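Section 9. Setting Up the Simulated Cell for the Shelf Task

This section covers the Panora arm in its simulated cell, from a cold start to a clean grasp on the low shelf. It assumes you have finished Section 8 and that the arm loads, moves and stops when told. If it does two of those, go back to Section 8.

The simulated cell is meant to be a cheap place to make mistakes. It stays cheap only as long as its settings match the real cell in Tallham, so please resist the urge to improve things. The last person to improve things moved the shelf a little to the left, and we all learned a lot that December.

9.1 Before you start

You will need an account on the Costville server, the current cell file, and the shelf task file. The two files carry version numbers and the numbers must agree. The loader will accept a mismatched pair without complaint and then behave like a shopping cart with one bad wheel.

1. Close any other session using the cell. The status line should read IDLE.

2. Load the cell file first, then the task file. In the other order, the task goes looking for a shelf in an empty world and reports that all joints are healthy. They are. It's no help.

3. Set the physics rate to 300 steps per second. The slider goes higher. Leave it.

4. Open the viewer and choose the arm view. The black bands above and below the picture are normal for this view and do not need to be cropped, stretched or reported.

Note: The viewer opens with a width of 1440. On a smaller monitor, shrink the window by its corner. Changing the width in the settings panel also changes what gets recorded, and you will find out a week later.

9.2 Homing the arm

1. Press HOME and wait for the arm to come to rest. In simulation it has nothing to bump into at this stage, which makes this the most relaxing step in the manual.

2. Read the joint table. Every value should be within the limits printed beside it. A value in red means the base was placed wrong when the cell loaded. Reload the cell file. Do not type a new value into the table to make the red go away.

3. Open and close the gripper twice. Both fingers should travel the same distance. If one lags, run FINGER ZERO from the tools menu and try again.

Caution: FINGER ZERO opens the gripper fully. Anything it is holding will be dropped. The simulated bottle doesn't mind, but people who practice this here tend to do it later in Tallham, where the bottles are full.

9.3 Checking the approach and the grasp

The shelf sits low in a gap between two upright panels, and the arm has to come in at a slant. Most trouble with this task is trouble with the gap. The fingers usually know what to do once they get there.

1. Run APPROACH at slow speed. Watch the wrist housing, since it is the widest thing going past the panels and has the least interest in your schedule.

2. Stop at the pre-grasp point. The fingers should be open and level with the body of the bottle. If they are level with the neck, the shelf height in the task file is out of date. Ask Josefina Ibarra for the current one — she keeps it, and she knows which of the several files named "final" is final.

3. Run GRASP. Let the fingers settle before you touch anything else.

4. Compare your viewer with the picture. You are looking for an upright bottle on the white shelf, one finger high near the shoulder, and the other wrapped around the front of the lower body. The arm should reach in from the lower left. The objects on the wood floor away from the arm are clutter for the vision tests and play no part in this check.
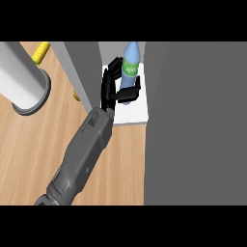

5. If the bottle leans, release it, back off to the pre-grasp point and run GRASP again. If it leans a second time, go to 9.4. A third try will give you the same lean and a worse mood.

6. When the grasp matches, press SAVE POSE. Use your own initials and the task name. "Test," "test2" and "goodone" are all taken.

Note: Color is a poor guide here. Lighting in the viewer changes with the graphics driver, and a bottle that looks a shade off is still the same bottle. Go by position.

9.4 When the grasp goes wrong

Bottle tips as the fingers close. The lower finger is arriving first and pushing. Raise the CLOSE DELAY on the lower finger by one notch and repeat 9.3 from step 2.

Bottle slides across the shelf. Shelf friction has gone back to its default, which suits an ice rink. Reload the task file. If it keeps happening, check that nobody has saved over the master copy.

Finger passes through the bottle. Impressive, but wrong. The contact mesh did not load. Close the viewer, clear the cache and start again at 9.1. Poses saved in this state must be deleted.

Arm stops short with code 13. The planner thinks the wrist will hit a panel. It is usually right. Check the panel positions against the cell file before you argue with it. Turning off collision checking will clear the code, and will also clear your access to the real arm, by order of Teófilo Espinoza.

Arm shivers while holding. The grip force is set too high. Lower it until the shiver stops, then one notch further. Write the new value in the log.

9.5 Routine care

A simulated arm needs no grease, but its files do wear out, mostly from handling.

After each session, release the bottle, send the arm home and set the cell back to IDLE. Leaving the gripper closed overnight does no damage. It does mean the next user's first move is a surprise.

After any update to the Mosquera planner, repeat all of 9.2 and 9.3 before you use an old pose. Old poses load happily into a new planner. They just may not arrive where they used to.

Keep the log in plain sentences. "Adjusted stuff" has been entered more than once and has never yet helped anyone find the stuff.

Steps and settings in this section were last checked against the Tallham cell on 4th June. For moving a saved pose to the real arm, continue to Section 10, and bring a spare bottle.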